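Minutes — Lillholm Refreshments Working Group, 2018-02-25 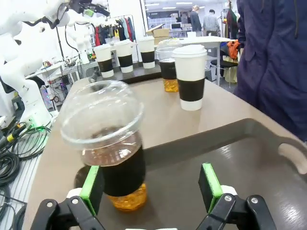
## 1. Cups and lids

The group reviewed the clear cups with domed lids and the white paper cups, both with black sleeves. It was agreed that both types remain in use. The Tomar order placed in January stands at 2000 sleeves.

## 2. Serving tray

The dark gray tray was accepted for carrying drinks to the table. A request for 2 more trays — same size, raised rim — was approved.

## 3. Budget

Spending to date is $2067. A further $70 was set aside for lids from Raveo.

## 4. Next meeting

Date to be confirmed by the Lillholm office.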